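Can you tell how smart an extinct animal was from the inside of its skull?

Posted by Ditte Thoroddsen, 25 Oct 2019

My nephew has a plastic dinosaur and many opinions. He says his was as clever as a crow. I'd like to argue back with facts. What do people measure when the brain itself has been gone for ages?
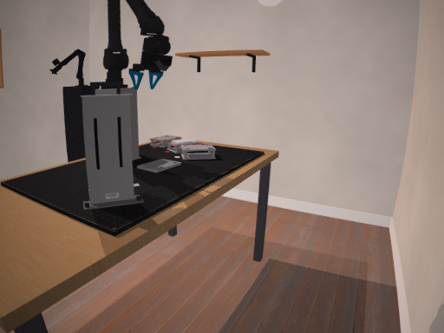 Table with black mat.

Hemi McAlister

They measure the hole. You scan the skull, fill the empty space on a computer and get a cast of where the brain sat. In a bird, the brain fills nearly all of that space. In a crocodile it fills a good deal less, and the rest is padding.

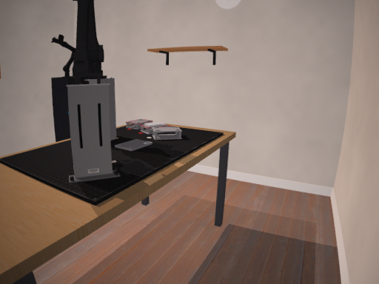
So before you've even started, you have to decide whether your dinosaur was more bird or more crocodile inside, and people have fallen out over that for whole careers. After that comes body weight, which is also a guess. I once sat through a talk in Drostivmont with 70 slides, and 45 of them were error bars.

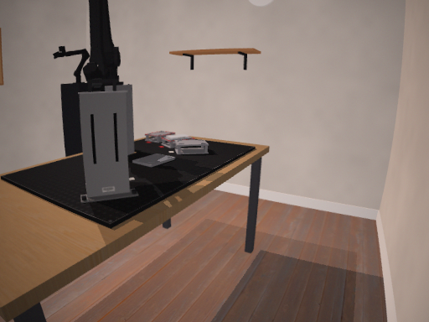 Tall gray unit on the mat.

Bongani Khumalo

Big brain = smart. Look at whales.

Nokuthula Molefe

Bongani, a cow's brain is far bigger than a crow's, and I have met cows.

What matters more is how many nerve cells are packed in, and where. Bird brains are small but crowded. You can't count cells in a fossil, so they get estimated from living relatives - fine if you picked the right relatives. Ask your nephew which ones he used.

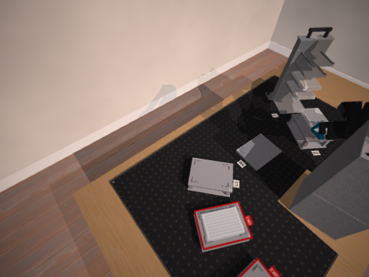
Mat and tabletop, with the wall behind.

Ditte Thoroddsen

He says he used the crow.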